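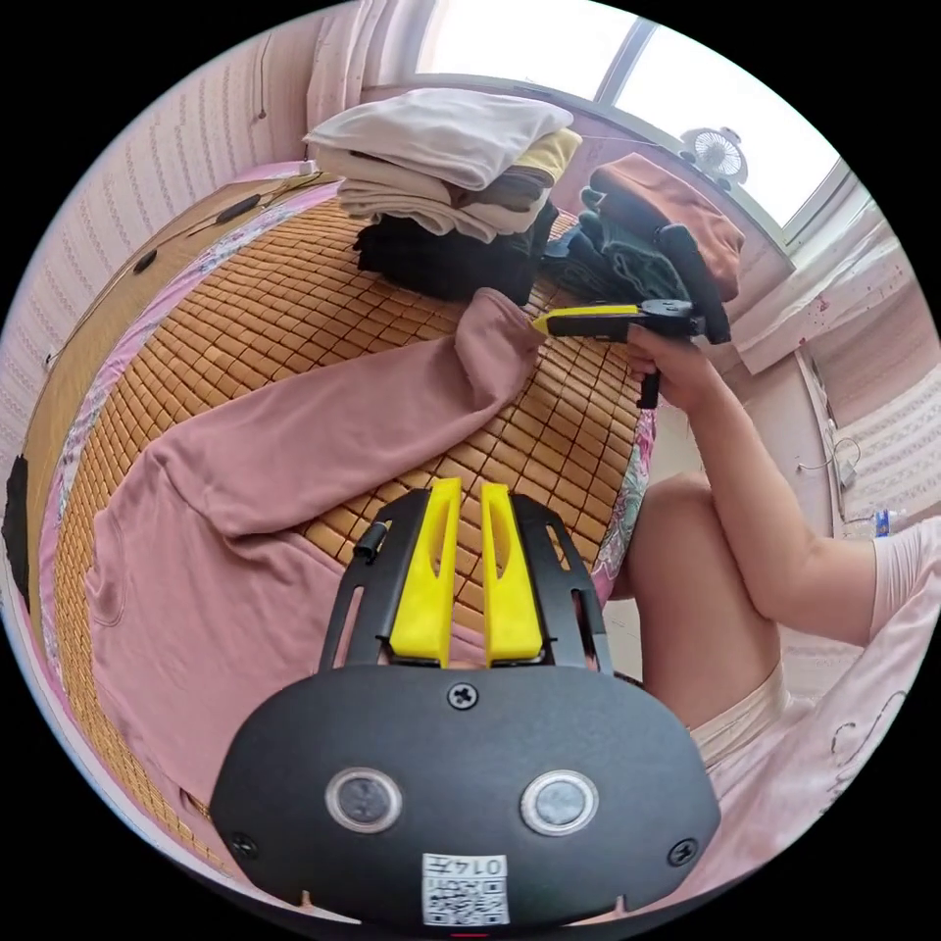 Burst main leaves 2,604 homes without water in Illeck and Pomare

Inard Road is shut, the taps are dry from the bridge to the top of the hill, and your reporter has had to wash her hair with a kettle. Here's what we know so far, and where to get bottled water.
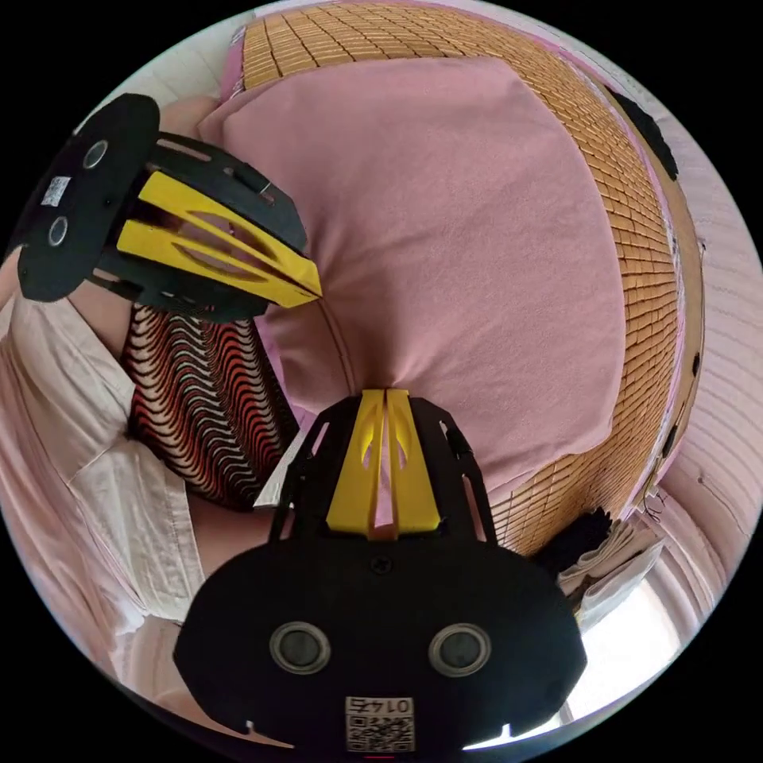 By Ratree Paisan
Vidside local news
April 4, 2021

Well, happy Easter, everyone! I was supposed to be eating chocolate in my dressing gown this morning and instead I've been standing in a lay-by in my wellies since before seven, watching a river run down Inard Road where there isn't normally a river.

If you live on this side of Illeck, or anywhere in Pomare, you'll have worked out by now that something is wrong. The big water main under Inard Road burst at 4.50am, just below the turning for the garden centre, and it took a good chunk of the tarmac with it. The water company says 2,604 homes have either no supply at all or a dribble, and that's the figure they were still giving me at lunchtime.

I heard it before I saw it. I'd parked by the old dairy and walked up, and there was a roaring noise like somebody running an enormous bath. The hole is on the uphill side, the kerb has dropped into it, and the water was coming up brown and fast and carrying gravel all the way down to the mini roundabout. One of the firefighters told me to stand further back, then told me again (sorry).

Three fire engines were sent out, two from Illeck and one from further along the valley. Their main job has been the bungalows at the bottom of Inard Close, which sit lower than the road and got the worst of it. Crews pumped out gardens and garages, and knocked on every door to get people out before it was light. In total 43 people left their homes, and most of them went to family nearby. The rest were taken to the school hall in Pomare, where the chairs had been set out well apart and there was an urn on. Masks are needed if you're going in, by the way, and please don't turn up just to have a look.

No one has been hurt. One man was checked over by the ambulance crew after he slipped on his front path, but he was back on his feet and arguing about his shed when I left.

What's shut

Inard Road is closed for 500 metres, from the mini roundabout up to the garden centre entrance. You can't walk through either, as the pavement has been undermined on one side and the police have taped off the whole width. The garden centre itself is closed today, so don't set off for compost.

The diversion goes round by Pomare Lane, and if you know Pomare Lane you'll know what that's like with a bus on it. I sat behind a caravan and a milk lorry for twenty-five minutes, with everyone reversing into everyone else's gateway. If you can put off the trip, put it off. The 3 bus isn't stopping between the dairy and the church until further notice, and the timetable on the shelter won't help you.

Getting water

There's bottled water being handed out in the car park behind Illeck library, and there will be until eight this evening. You drive in from the station end, stay in the car, pop the boot and they load it for you. It was moving quickly when I went by. If you're on foot there's a separate queue by the recycling bins.

Anyone on the priority register should get a delivery without asking. I spoke to a lady on the hill who's on it and hadn't had hers by noon, so if that's you, do ring the number on your bill. And if you've an older neighbour who doesn't do the internet, give them a knock and stand back from the door.

A few people have asked me whether the water is safe to drink where it's still coming through. The company's answer is that it may look cloudy or a bit brown, and you should run the cold kitchen tap until it clears. They haven't issued a boil notice. Leave the washing machine alone for now though, unless you fancy beige shirts.

When will it be back?

Ah, the big one. The engineers got the main isolated just after nine, and the flow down the road had dropped to a trickle by ten. They've now got to dig down to the pipe, cut out the split section and put a new piece in, and that can't start until they're sure the road edge won't go in on top of them. The plan is to feed some homes from the Illeck side overnight, with Pomare following once the repair is done. I asked for a time and got "as soon as we can", so I've written that down and will ask again at teatime.

The road will take longer. A highways officer at the cordon thought it would be weeks, and he wouldn't be drawn on how many.

Those of you with long memories will be shouting at the screen that this is the same stretch that went last August. It is, near enough. That leak was further down, by the postbox, and it was patched in a day, but plenty of people on Inard Close said at the time that the whole pipe wanted replacing. I've put that to the water company and they say they'll look at the history of the main once the supply is back on. I'll be holding them to it.
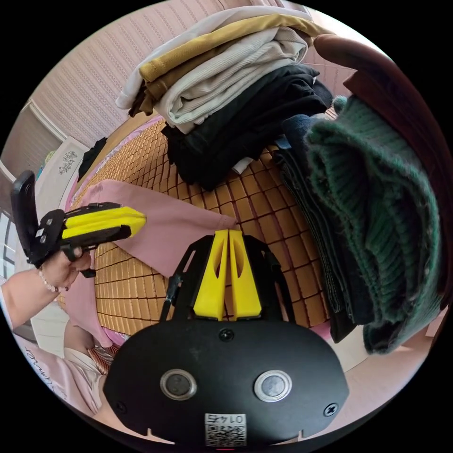
Yellow gripper fingers with a woven surface behind. Picture: Vidside

I'm heading back up to the cordon at five and will update this page when I've got something new. If your house or garden has been flooded and you'd like to talk, send me a message through the Vidside contact form. And if anyone in Inard Close has lost a green wheelie bin with a number 12 on it, it's wedged under the hedge by the dairy.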